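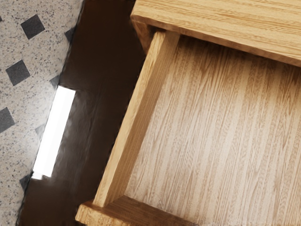

I got three quotes in November to have our kitchen cabinets refinished, and I have been grumpy about it ever since.

The cabinets are oak. They came with the house and they're fine. The doors under the sink have gone gray near the handles, and there's a sticky patch by the stove that no amount of dish soap will shift. I wanted someone to take the old finish off, put a new one on, and go away. I did not think I was asking for much.

The first guy, from Kodden, was in my kitchen for maybe ten minutes and spent most of that telling me about their "restoration system." I asked what was in the system. He said it was a professional-grade product. I asked if they strip the old finish or go over it. He said the system "bonds with what's there." So they go over it. That's a coat of something on top of my sticky patch, and he wanted $2,000 for it.

Arain came in at $900, and I liked the woman who came out. She ran a fingernail over the bad door and told me straight away that it would have to be sanded, and that the price didn't include sanding. With sanding it would be "more." How much more depended on what they found. I've had enough work done on this house to know what that means.

Quote number three was by email, from photos. I'm not even going to name them. If you can price a refinishing job from four pictures taken on my phone, you're pricing the size of my house.
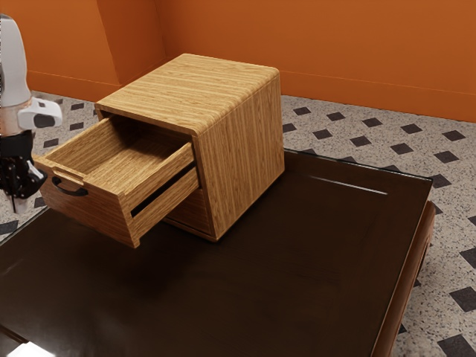

What bugs me most is how they all talk about grain. Every brochure says the process will "bring out the natural grain," as if it had been hiding. Grain is just there. A finish can make it darker or shinier, and a bad one can bury it under something that looks like pancake syrup. Look at the small cabinet in the photo, with the streaks running across the top and then up and down the side, and the grain bending around where the corner is rounded. You could put any clear coat you like on a piece like that and the streaks would still run the same way. Nobody's system is going to bring out anything I can't already see from across the room.

So I started reading, which was a mistake, and ended up at oils. People who like hardwax oil really like it. Barry Goodall, who I used to work with and who did his own kitchen a few years back, swears by a brand called Gemier. He says one can did everything, no brush marks, no smell. I went over to look at his doors. They do look good. I also noticed he wipes them down after cooking every single night, and I asked how often he puts more oil on. "Oh, whenever they need it." Whenever they need it! That is not a number, Barry.

The can says it protects for years with normal use. It doesn't say what normal use is. We fry things. There are wet hands on those doors all day long. I'd bet money that normal use doesn't cover us.

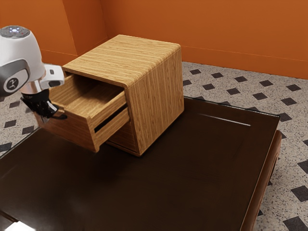
Then there's the price. A small can of the stuff at Flurkasska is $30, which sounds great until you read how far it goes and find out they mean one thin coat. By the time I added up enough for both sides of the doors, plus sandpaper, plus a decent mask, I was still well short of anybody's quote, but I was also looking at a couple of weeks of having no doors and eating toast in a dust cloud.

My neighbor Palesa Adams had hers sprayed by a shop that took the doors away and brought them back. About $1,000, she thinks, though she admits she's lumping in some new hinges. She's happy with them. I asked if I could pick at a corner and she said no, which I respect. They've only been up since the summer, so ask me again after they've had a real winter of soup and steam.

I know how this sounds. I'm sure there are good refinishers, and I'm sure some of those glowing reviews are from real people with nice cabinets. But a review written the week the job is done tells me the place was clean and the crew was polite. I want the review from four years later, from the person who owns the trash can that bangs into the bottom door.

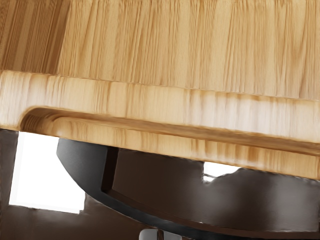
Rounded wood edge up close, very shiny.

For now I've bought one can and taken off one door, the worst one, under the sink. I'm going to sand it in the garage, oil it, hang it back up, and leave it alone until spring. If it holds up I'll do the rest myself. If it goes gray again I'll call the Arain woman and ask her what "more" means, in writing this time.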